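Olham Wallpaper Pattern Records: data card

Version 2, issued 22 October 2024
Maintained by the Gál Archive, Arkby

Summary

The Olham records list 435 printed wallpaper patterns, with the title, ground colour, main motif and repeat length of each. The records are meant for historians, restorers and teachers of design. Butterfly and moth papers form the largest group and were the first to be checked.

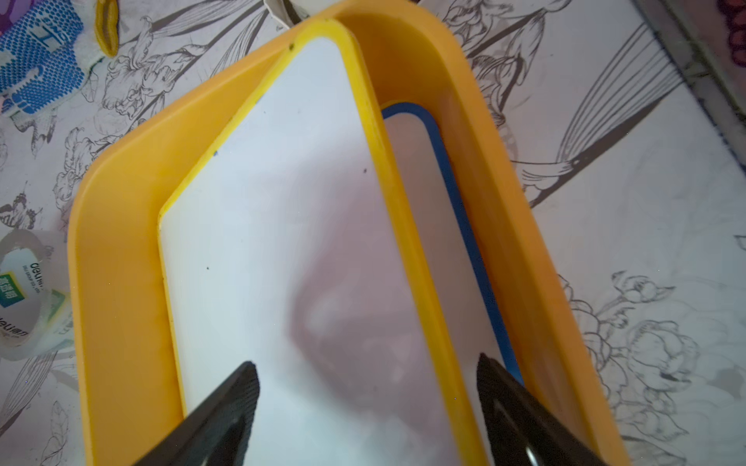
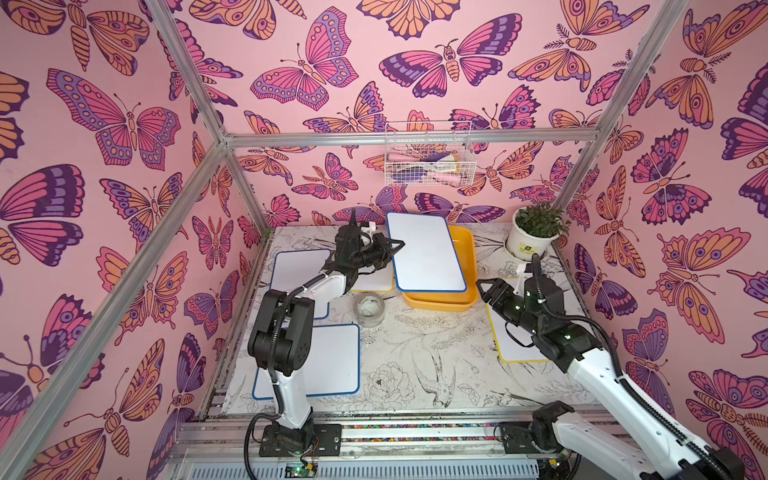
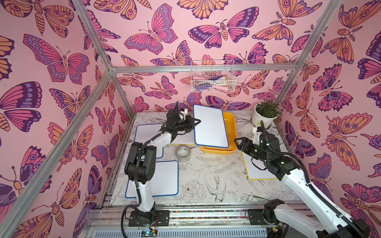
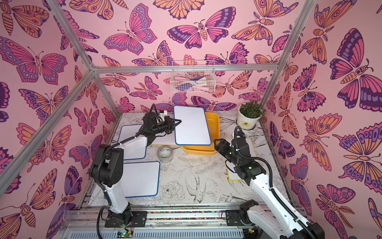
Rozália Fekete wrote after the first issue that moths and butterflies should not share one motif code, as the older pattern books kept them apart and a restorer searching for one has little use for the other. The archive accepts the point. Both codes will be offered from February — the shared code will stay in place for existing users.

Contents

patterns.csv: one row for each pattern
colours.csv: almost 3,000 colour readings, linked by pattern number
notes.txt: remarks by the cataloguers

Known limits

Repeat length is missing for 91 patterns, mostly those held only as small cuttings. Colour readings were taken from the paper as it now stands and have not been corrected for fading. Dates before the Arkby mill ledgers begin are estimates and are marked "e".

Use

The records may be copied and adapted for study, provided the archive is named. Corrections should be sent to Lajos Balogh, with the pattern number in the subject line.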